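September, early, van still cold

Woke at 5 and couldn't get back under. Fingers stiff. Made coffee in the dark, spilled half of it on the guidebook, the page with the approach on it of course. Drank what was left. Oats again.

Plan was Killerent. Been the plan for three seasons if I count the two I spent finding excuses. Left the van at 6:10, headlamp on. The trail up from the creek is worse than last year, washed out below the second switchback, had to go around through the alders with the rope bag catching on everything. 400 meters of up from the lot and I felt every one. Legs from yesterday not back yet. Should have rested. Didn't.

Quick note on yesterday before I lose it: Tijani, warm-up pitch, then again on it with no hang. Soft for the grade? Felt soft. Left hand crimp by the third bolt is bigger than I remembered or my memory's bad. Downgraded it in my head and then felt bad about that, it was hard for me two years ago and I fell off it all one afternoon. Leave it alone. A send is a send.

OK Killerent.

Base was in shade until 10, rock cold and kind of greasy down low where the seep comes out. Flaked the rope on the flat block. Harness on, then off again, had to go find a tree. On again. The start is ugly. Loose blocks with chalk crosses on them, then a ledge with gravel that goes straight down on the belayer, so I yelled before every step and probably annoyed the whole crag. First bolt is high. Too high. Stick clipped it, no shame.

Bolts 1 to 4 fine. Actual climbing starts at the little roof. Undercling, feet up, long reach right to a sidepull that faces the wrong way. I had it in my notes as a left hand move. It's a right hand move!! No wonder. All last fall I was crossing up there and peeling off and blaming my shoes.

Note so I don't forget again:
- undercling with LEFT, thumb in the slot
- right foot on the dish, not the edge, edge is a trap
- right hand sidepull, then bump
- breathe, clip from the bump, NOT before
- left heel, stand, go

First burn: fell at the clip. Pulled up rope too early, arms gone, down I went. Big clean fall, nothing hit. Second burn: fell at the heel. Heel popped, scraped the ankle bone on the lip, some blood in the sock. Sat on the rope a while being angry and then worked the move six or seven times until it went. It goes. It goes every time if the hips are in. If the hips are out it doesn't go at all, don't even try.

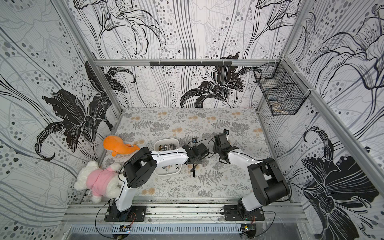 Lunch on the block. Tortilla, cheese, the end of the salami. Sun came around and it got hot very fast, layers off, wasps interested in the salami. Moved. Wasps moved too.

Two people on Skalance next door, first time on it by the sound of things. They had the usual argument about whether the anchor is left or right of the flake. It's left. I didn't say anything until they asked and then I said left. They went right. Long wait while they sorted that out, rope stuck, lots of flipping it around. Got it down in the end. Nice people, they gave me some tape for the ankle, I had left mine in the van next to the sunscreen and the other thing I forgot, the brush. Brushed holds with my toothbrush. It's a climbing toothbrush now. Buy toothbrush.

Third burn maybe 2:30, too hot really, went anyway. Through the roof!! Clipped from the bump like the note says, heel stayed, stood up, and then I was above it with no plan at all because I have never once been above it with any arms left. Just slapped at stuff. There's a rail out left, full of dirt, I got three fingers in the dirt and shook for a second, and then tried to go straight up, and straight up is blank. Off. Didn't even shout. So close to the chains I could have read the stamp on the hanger.

Lowered to look at it properly. Above the rail you go left, not up. Two more moves left, then the good flat hold that you can't see from below because of the bulge. Ticked it with a big stupid chalk line, will brush it off after. Cleaned out the rail too. Handful of moss, a snail shell, what looked like a whole acorn. How.

Fourth burn: no. Didn't get to the roof. Foot slipped off wet-feeling stuff down by bolt 2 and I called it. Pulled the rope, coiled badly, packed worse.

Body report
- right ring finger: sore at the base, not sharp. Watch it.
- ankle: fine, stiff
- skin: tips thin, one split starting on the left middle. Filed it and put the balm on
- elbows ok for once
- head: pretty good. Not scared today apart from the first bolt, and the first bolt is alwyas scary

Walk down took for ever. Knees. Took the long way by the gully to look at Briltia since I keep saying I will. It's a real line. Leans the whole way, thin crack that closes up two thirds of the way and then face holds, or I think they're holds, might be lichen. Nobody's chalk on it. Bottom has a nest of brambles and a dead log across the start, somebody would have to clear that. The first hanger spins, you can see it sitting crooked from the ground. Need to tell whoever looks after the bolts. Didn't have a wrench. Write it down: wrench, 10 min job, the nut is probably only finger tight. Don't climb on it before that.

Measured the rope back at the van, been meaning to after I cut the fuzzy end off in spring. Guessed it was still 60ish. Laid it along the fence in arm lengths and did it twice. Second time matched. It's fine for everything on this wall, but it would be tight on the upper tier, where you lower off almost 37 meters up. Tie a knot in the end. TIE A KNOT IN THE END. Writing it big because I didn't this morning, saw it when I pulled the rope, just a bare end sitting there. Wouldn't have mattered on Killerent, it's short. That's how people get used to it though. Bad habit, stop it.

Also the belay device has a groove worn in now, sharp on one side, I can catch a nail on it. New one. Money. The van wants tires before winter and that's 600 gone just there, so device first, tires after payday, shoes not at all. Shoes can be glued. Left toe has a hole starting right where the edge goes.

Dinner: rice, can of beans, an onion that was half bad, cut that half off. Ate standing up. Washed the pot in the creek water jug, which is now empty, so fill the jug.

Clouds coming over the ridge about 7, long flat ones. Wind from the west. If it rains tonight the seep will run and the start will be hopeless for 3 days at least, it took that long to dry in spring. If it doesn't rain I rest tomorrow and go back the day after, early, in the shade, before the heat gets on the roof. One good warm-up on Tijani, long rest, then one proper go. Two at most. No four burns. Four was greedy and the last one was rubbish.

Went through the whole thing lying on the floor of the van just now with my hands in the air. Undercling, dish, sidepull, bump, clip, heel, stand, rail, left, left, flat hold. Then what? Don't know what's after the flat hold. Looked like a jug and then a slab and then chains but I was dangling sideways when I looked. Should have gone up and touched it. Next time pull up past it on the rope first and just feel it, even if it costs a minute.

Things for town
- toothbrush
- tape
- belay device
- shoe glue, the thick kind
- bread, eggs, onions (check them!!)
- propane
- balm almost out
- call about the tires

Finger's throbbing a little. Put it in cold water, ten min, forgot and left it for twenty. Headlamp going dim so charge that too. Few drops on the roof now, might only be the tree.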